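Search this site
Reading time: 11 min
Last updated: March

3.2 Small items and the shared worktable

The second part of the study concerned small dark items left on shared worktables. Following Saengthong, we treated an item as "parked" when it had no assigned place and stayed on the surface between tasks. The Jitpraphai office kept a white table in the middle of a general-purpose room, with desks, office chairs and stacked wooden crates close by.

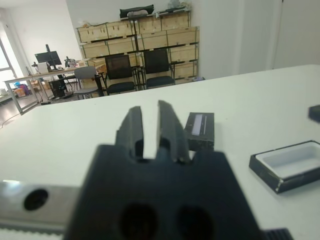

Staff were asked to name the place where each parked item belonged. Of 109 items logged, 30 received no answer at all, and most of these were small enough to hold in one hand. Larger items – trays, monitors, bags – were placed with little hesitation. Contrast also mattered. A black item on a white surface was noticed early, yet being noticed did not lead to its being put away.

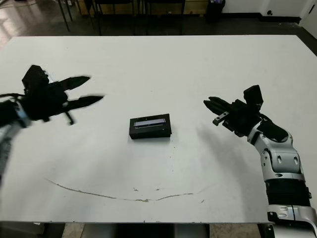 Figure 4. Small black box with a reflective strip along its top, lying alone on the white tabletop.

Single items were coded separately from groups. We coded a group whenever two or more items lay on the same table, whether or not they were related in use. Orientation was recorded as square to the table edge or angled. Items lying at an angle were more often described by staff as "left there," while square ones were described as "kept there."

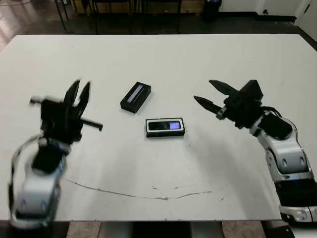
3.3 Coding and agreement

Two coders worked independently from the same log. Disagreements – 11 in total – were settled by discussion, and the original codes were retained in the record.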